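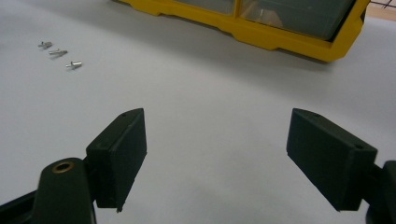
Fandorow hand-held grippers, set of two: pad slip on small screws

Rating: 2 out of 5

We bought the pair to record sorting jobs for a small-parts cell. On larger items they behave well. On short metal screws the left unit lost its hold in 152 of 3,668 logged picks, and the right unit in far fewer. Play at the left pivot let the pad faces close out of parallel, so a screw lying on its side rolled free.
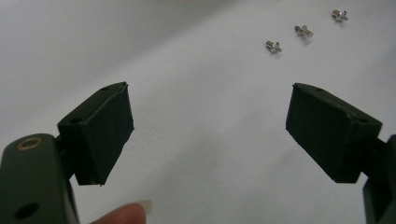
Safety

Keep fingertips clear of the arms. A dropped screw invites a quick grab, and there is no guard at the hinge.

Fandorow replaced the left arm in October. The slip rate fell, but the colour-matched part arrived without fitting instructions. Fine for blocks. I would not buy them again for fasteners. 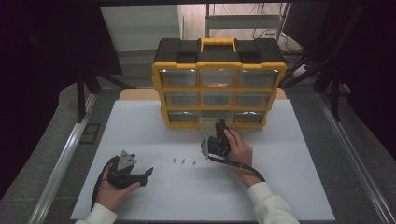 Ardeleanu

Feb 1, 2020. Tested on the Tostedmont bench.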